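Hirano Community Study Center
The Shared Work Room: Photo Gallery

Posted 5 Jul 2020

The Shared Work Room on the second floor of the Hirano Community Study Center has returned to regular use following its refurbishment. The room is open to registered members for individual work, small meetings and the weekly card and paper sorting sessions of the Local Materials Group. The notes on this page are intended for members who have not visited since the work was carried out.

The project was planned by Takeshi Hayashi, facilities manager, with Yasuo Miyazaki of the interior contractor Koteck. Members were invited to submit comments on the first layout, and almost 100 did so. The most frequent requests were for a quieter floor, larger tables with space for a laptop and papers together, and a better way to keep small printed items in order while they are being handled.

Floor

The former vinyl surface was noisy when chairs were moved, and sound carried to the reading area below. It has been replaced with a low-pile carpet in a speckled blue-gray tone, selected from 4 samples displayed in the lobby during the comment period. Outdoor shoes may be worn in the room. Members arriving in rain are asked to use the mat at the entrance, and any spill should be reported to the front desk on the same day so that the carpet can be treated.

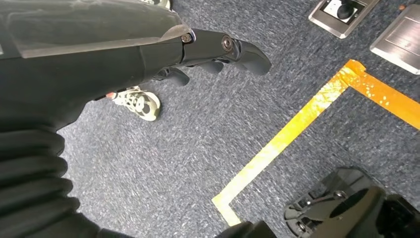 Low-pile carpet, Shared Work Room. The flecks are white, navy and light gray.

The carpet continues under all of the tables. Wheeled carts remain permitted, although heavy book trucks should be brought in by staff through the side entrance.

Tables and Sorting Trays

The new tables have a light wood-grain surface and are arranged so that two parties may work facing each other. This arrangement suits the sorting sessions, in which cards are passed across the table for a second reading before they are filed. Members may keep laptops and telephones on the table while they work. Charging cables are also allowed on the tabletop, provided that they do not hang into the walkway.

Wooden trays with small compartments are available for every session. Notes and cards stand upright in the slots, where the printed side can be checked without emptying the tray. The trays were supplied by Serport and may be borrowed for use inside the room only.

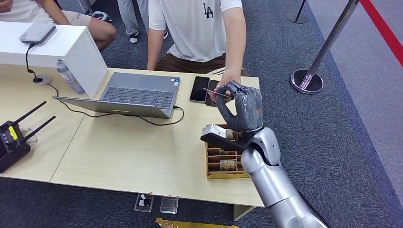
Sorting sessions are limited to 6 members at a time. Places are assigned in order of registration, and the session leader, Takumi Yokoyama, confirms them by e-mail. New participants receive a short introduction to the handling of printed items:

Hands should be clean and dry. Gloves are not required.
Cards are held by the edges and passed one at a time.
Food is not permitted on the tables. Drinks must have a lid.
Trays are returned to the shelf with their contents in the order found, unless the session leader has approved a change.

The Local Materials Group has so far listed 857 items, most of them shop cards, event notices and tickets donated by residents. The listing is maintained by Gyu-bin Bang, who also receives offers of new material. Donors are asked to describe the items in writing first — a short list is sufficient — and to wait for a reply before bringing them to the center.

Use of the Room

Members should sign in at the front desk and show a current membership card. Reservations for meetings may be made up to one month in advance. Individual places are not reserved, and belongings left unattended for long periods may be moved to the desk for safekeeping.

Members are welcome to take photographs in the room for personal use. Permission should be obtained from other persons present, and requests concerning publication should be addressed to Takeshi Fujimoto in the center office.

Comments on the furniture and the new floor will be accepted through the end of July. Forms are available beside the sign-in book.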